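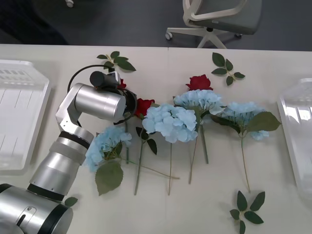
Ticket status: open, awaiting supplier. The Onu reception arrangement was returned to the workroom in June after the client reported that the stems would not stay at their set height. All stems were removed from the vase for inspection. The blue hydrangeas and red roses were laid on the white table with their heads to one side, and the leaf sprigs were set out loose. The fault was traced to the Fundden foam insert, which had split in two places and no longer gripped the thinner stems.

Action taken: the insert was replaced with stock from the Hillel storeroom. The hydrangeas held. The roses continued to turn under the weight of the bloom and were refitted with floral tape, 3 wraps per stem. 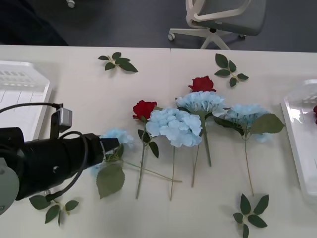 A second insert from the same carton was tested and split in the same manner. The remaining cartons, roughly 4000 pieces, have been placed on hold pending a reply from Jalance.

Outstanding: confirm whether a denser foam is available in this size. Leaf sprigs are to be fitted last, once stem heights have been approved by the client. No charge is to be applied to the Onu account.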